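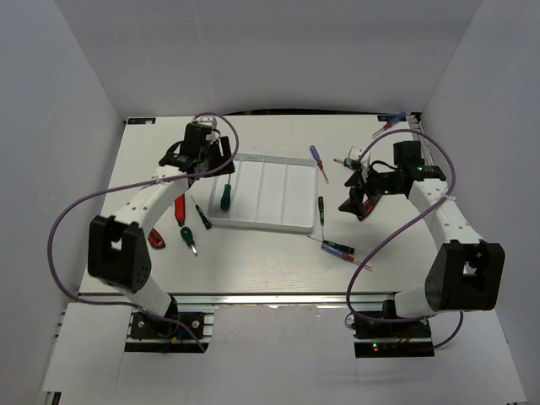
3 min read

The small drawer is getting its big moment at the Udura Tool Library! After years of lending out hand tools from a mixed bin by the checkout desk, the library is moving its screwdrivers, utility knives and other small pieces into divided trays, and the first of them go on the shelves in July.

Anyone who has borrowed from Udura knows the bin. You went in for a Phillips and came out ten minutes later with a Phillips, a scraped knuckle and a strong opinion about bins. The collection has grown to roughly 1000 hand tools, most of them donated a handful at a time from garages around Celtard, and the old system simply stopped keeping up.

The new one is wonderfully plain. A tray is split by low ridges into long compartments, so a screwdriver lies straight with its handle at one end and its tip at the other. Green-handled drivers have been going in first, on the theory that a color people can spot from the doorway is a good way to teach everybody where things live. The thin precision drivers, the kind you need for eyeglasses and battery covers, will get a section to themselves. That alone is cause for celebration in the repair corner, where they have a habit of slipping under everything else.

Money for the project came out of last winter's chili supper and a matching gift from Bhuiyan Hardware, for a total of $3250. It covers 109 trays, new shelf labels and a wider counter where returns can be spread out and looked over before they are put away. The trays themselves are sized to slide into the rolling Dirkska cabinets the library already owns, which saved a good chunk of the budget.

Sorting has been the fun part, and also the slow part. Everything comes out onto a bare white surface first, where a bent shaft or a chewed-up tip is easy to see. Then the decisions start. Does a driver with a long shaft go with its short cousins, or with the other long ones? Should a set that arrived together stay together, even when one piece has gone missing? (Yes, for now – sets are staying sets.)

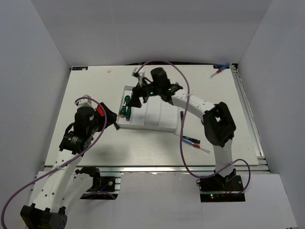 Tip type should come before size, Afroza Pathirana said, and that rule has settled most of the arguments. A person who walks in to fix a cabinet door knows whether the screw has a cross or a slot in it. Very few know the number stamped on the shaft, and with the new labels they won't have to. Each one will carry a simple drawing of the screw head, big enough to read without bending down.

Borrowers will notice a change at the desk, too. Small tools used to be checked out one by one, with a line on the card for each. From July you can take a whole tray home for a week, use what you need and bring it back the same way. It's a terrific setup for furniture assembly, or for that afternoon when you finally go around the house and tighten every loose knob. Single tools will still be available, so nobody has to carry home a full tray to open one battery cover.

Utility knives will be handled a little differently. They are being kept apart from the screwdrivers and will be lent from behind the counter, blades retracted, with a fresh blade available for a small charge. The library had a surprising variety of them come in over the winter, and the bright red and black ones have already been claimed as favorites for cutting carpet and breaking down moving boxes.

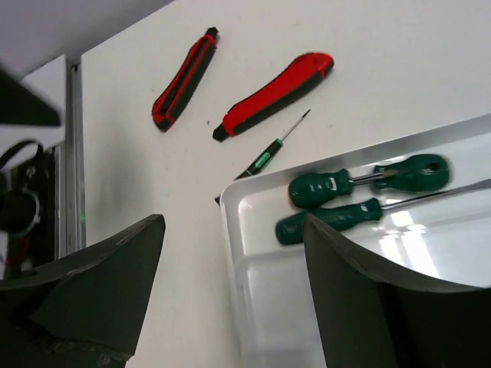
Could the knives have their own tray as well, one borrower asked on the library's message board, so the blades and the handles come home in the same place? The answer is a happy yes. A knife tray is planned once the screwdrivers are finished, with a lidded slot for spare blades, and suggestions for the layout are welcome at the desk.

Donations of screwdrivers are still being accepted, and odd ones are especially welcome – star bits, square drives, stubby handles, anything for tiny screws. Please wipe them down and tape sets together before dropping them off.

The new shelves open to borrowers at 2 p.m. on the first day of the July session, at the Celtard entrance. Bring your library card, and bring back that Phillips if you still have it!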